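Can a robot arm do food prep and bagging yet? Small catering kitchen

Tineke Verschueren
Posted in Kitchens and Small Trade

I run a small kitchen that sends out fruit pots and breakfast boxes to offices. We fill 300 small bags of cut fruit on a busy morning, and it is the job everyone tries to swap out of. Tongs, bag, squeeze the air out, close it, next one. My brother-in-law keeps telling me a pair of robot arms could do it by now.

I have had one quote, from a firm called Pumgate, for £2,265 a month on a lease. That includes two arms and a visit every quarter. They were vague when I asked how many bags it would do in an hour.

Has anyone here tried this with soft fruit? I don't need it to be fast, but I do need it not to squash the fruit, and someone has to be able to wash it down at the end.

Heriberto Ventura

Short version: possible, but I wouldn't sign yet.

I spent nine years fitting packing lines and the last two working on arms. Rigid things are fairly easy now. Boxes, jars, tins, all fine. Thin plastic bags are still one of the hard ones. A bag has no fixed shape, so the arm can't be told where the opening will be. It's see-through and shiny as well, which confuses the cameras. Then you put wet fruit in it and the weight shifts every time you move it.

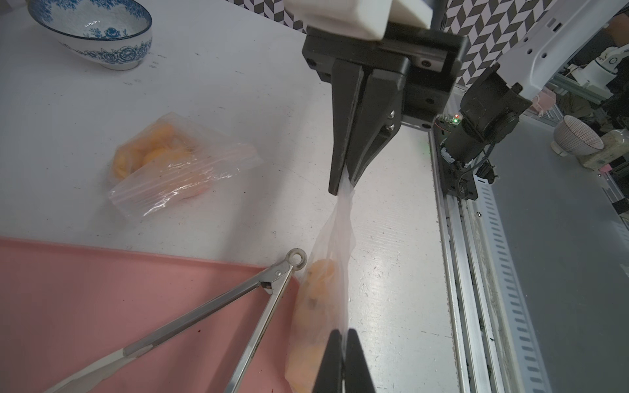
Two arms do help, in the same way two hands help you. One takes the neck and the other steadies the bottom. The trouble is that they both have to be gentle at the same moment, and most grippers of the cheaper sort can't feel much. They know how far the fingers have closed and little else.

Ask Pumgate for a trial with your own fruit and your own bags, for a whole morning. When we did this at Dalleo the arms got 71 bags right out of the first 100, and that was with dried apricots. Also ask which parts can be washed. Bare motors and cables near food will not please your inspector.

Evaristo Ponce

waste of money. get a bag stand and a wide funnel, we did and it halved the time

Chunhua Bai

I agree with most of what Heriberto says, but I'd split the job up. Filling can be done by a plain weighing machine, and there is nothing clever about it. Closing can be done with a foot-pedal heat sealer if you can live without zip bags. What's left is holding the bag open — a person still does that best.

We looked at arms in October and went for the sealer in the end.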